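Home | Notebook | Parts Store | Fixtures | Search

Stulldale Workshop Notebook
October, entry 17
Recorded by: Carla Tarawneh

Subject: Storage of stamped brackets at the fixture bench

Work today concerned the blue crates on the shelving beside the bench. Bracket stock for the Prornavico order has until now been kept by delivery, with different shapes in the same crate. The purpose of this entry is to record the present arrangement and the changes agreed.

The sheet-metal parts are of unlike shape and do not stack. The ladder-shaped bracket rests at an angle on the crate floor, and the long strip with square holes takes up the side wall. The wider perforated piece overlaps its neighbor. Clear bags are to be removed from crates when stock is put away.
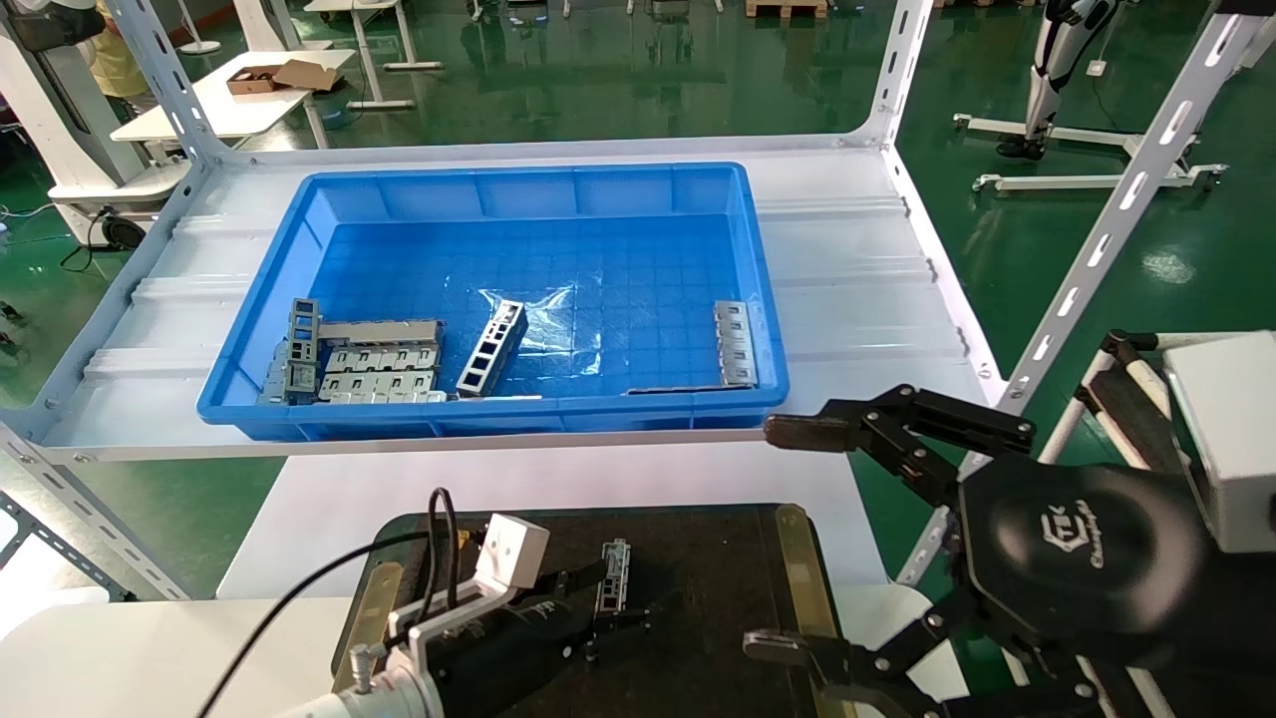
Changes agreed

1. One shape per crate. Long strips go to the Akpalu rack, bay 4.
2. Crates are to be labeled on the short side with the drawing number.
3. The black fixture plate remains on the lower table between its brass-colored rails.
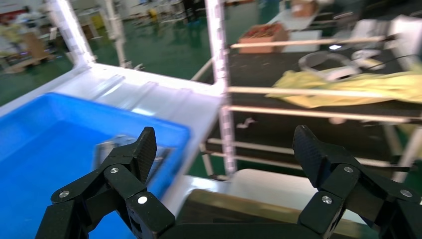
Labels for the Jotirdale parts were printed before lunch and are in the top drawer. Drawing 122 has been reissued and the old label must not be used. The position of the blue bin on the white ribbed tray is acceptable for small flat stock, provided that the label is kept clear of the tray's raised edge. The black work table surface shows small specks and is to be wiped down at the end of the shift. Remaining stock under drawing 155 has not been checked and is carried over to the next entry.

Comments (3)

Stores: Bay 4 is clear as of 2:30 p.m. Please send the long strips over together.

Press shop: Does the one-shape rule apply to rejects?

C. Tarawneh: Rejects stay in the red-tag cage as before.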